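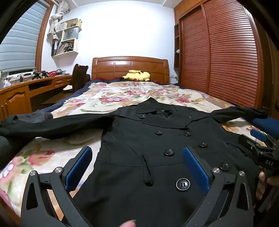
Putting the Winter Coats Away

I always swear I'll wait until April, and then we get one mild afternoon and I'm hauling everything out of the hall closet like it's the last day of school. So yes, I have started on the coats. If it snows next week you can all write in and blame me!

First up was my black double-breasted one, the coat I wear to anything with a reservation. I do all my folding on the bed (the flowery bedspread is my grandmother's taste, and I've grown into it) and I can't recommend it enough over the dining table. You can get the sleeves all the way out to the sides, and you can walk around to the other end when you need to.

A few of you asked after the last issue how I fold a long coat without getting that hard line across the back. I got my method from Meriem Kettani, who did alterations downstairs from my first apartment and would not let me leave with a coat over my arm. Empty the pockets. Lay it face up, collar at the top, and smooth the lapels down with your palms. Button it, but only every other button, so the front stays put without pulling. Then bring the sleeves in over the chest, one at a time, and lay a rolled bath towel across the waist before you fold the bottom half up over it. The towel is the whole trick. I've used tissue paper too, but it goes flat by June and the cat finds it.

Check the buttons while you're there. Give each one a little tug. I found one hanging on by two threads last year, on the very morning of a funeral, and ended up sewing in the car. Any loose strap or belt gets laid flat along the coat so it doesn't press a ridge into the wool (mine's a wool blend, but same idea).

I brush before I fold, always with the nap, collar to hem. My Jorel brush has lost half its bristles and I'm still fond of it. If the coat needs cleaning, clean it now. Pasichnyk on the corner charges me extra for anything lined and I grumble every year and pay it.

For storage I use the flat cotton bags from Oteo, which I bought on sale and have washed a dozen times. I did look at the cedar chest in the Bumeo catalog, and it's a beauty, but it's $499 and I have a perfectly good shelf. There's a bigger one at $1299, for people with a different sort of bedroom from mine!

Next time, scarves and the glove bag, which currently holds more left hands than right. If you've got a good way of keeping pairs together, please send it along. I've tried clothespins and they leave dents.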